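Re: [clillomero-list] Washing the cloth bag on the old red canister

> I've rinsed ours by hand every two months for years, cold water and no soap, and the suction comes back like new. You don't need to keep buying bags. Do it in the bathtub so the dust doesn't end up in the kitchen sink.

"Like new" compared with what? I keep seeing this claim on the list and I have yet to see anyone weigh a bag before and after, or so much as hold a hand over the hose.

I tried it on a Brelteo cloth bag last January. Cold water, no soap, 10 minutes, then 5 days on the line. It came out cleaner to look at. The fine dust was still in the weave — I could slap it out against the porch rail. The smell was worse. I don't call that restored.

What I'd check first, before anybody wets anything:

- the hose, for a clog near the bend
- the seal under the lid. The one Rudd sold me had gone flat on one side
- the bag collar, if yours is the card kind

A new bag at Hiltmont is cheap enough, and they give a discount if you buy 50, though who needs 50 bags.

I also don't buy the bathtub part. Grit scratches the finish on a tub, and a green one with a white rim like ours shows every gray streak. A bucket outside does the same job.

If somebody has real numbers I'll read them. Until then I'm leaving mine dry.

The red canister, then the room with the tub:

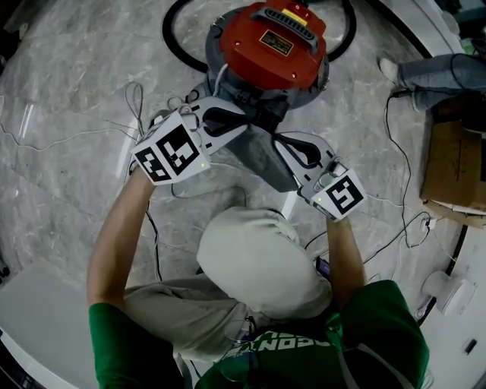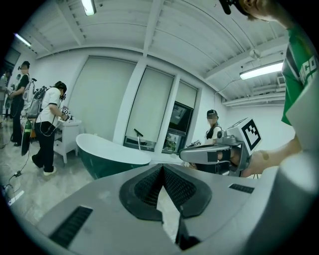 Page last changed: February, 10:50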